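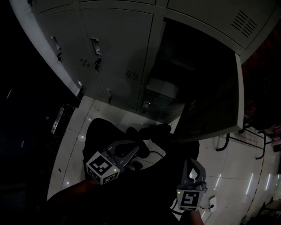 3.2 Demonstration collection

Demonstrations were recorded with two handheld grippers, one per hand, and a camera worn at the head of the operator. Each gripper carries a white cube printed with square fiducial patterns (Figure 2). Gripper pose is recovered from the cube faces in the head view, so that no external tracking is needed. Frames in which neither face of a cube could be decoded were filled by interpolation if the gap was shorter than 400 ms; longer gaps ended the segment.

Figure 2. Head view during a locker episode. One compartment is open, and both marker cubes are in view.

The locker task was recorded at the Ustemside site by 4 operators, each of whom completed 60 episodes. An episode starts with the operator facing the lockers and ends when the target door has been closed. The steep downward view keeps the hands in sight but places the upper doors near the image border, where lens distortion is highest. We therefore calibrated the camera before each session and discarded 22 episodes with high reprojection error.

Glossy floor tiles were a second source of error. Reflections of ceiling lights sometimes produced false corner detections — mostly low in the view — and these were removed with a check on cube edge length. The remaining episodes form the Prillum locker set used in Section 4.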